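Pasterus Word List, README

Pasterus is a list of everyday household nouns with plain definitions, meant for spelling tools and beginner reading software. Entries are grouped by room. Version 2 adds plurals and regional variants.
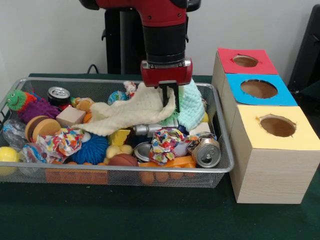 Toys and household objects in a wire-mesh basket.

Format

One entry per line, tab separated, UTF-8. Columns are headword, plural, room, definition. Empty plurals mean the noun is not normally counted (fleece, string). Definitions are capped at 79 characters so that they fit a standard terminal line.

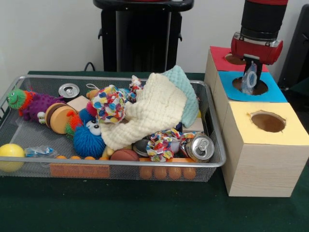 Longer definitions were shortened by hand and carry the flag S in a fifth column. Parsers written for the first version will need to allow for it.

Sources

Headwords come from the Skindasham glossary and the Sabbagh primer. Where the two disagree on spelling, the primer form is kept.
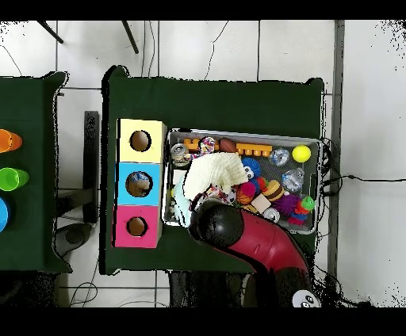 Known issues

The garage group has only 55 entries and lacks most hand tools. Compound nouns are inconsistent: "dish cloth" and "dishcloth" both appear.

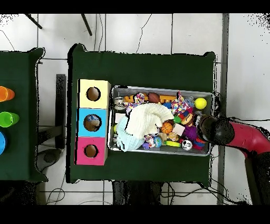 Curo, on the tracker: please keep both spellings and link them, my reading app looks up whichever one the child types. Open since February.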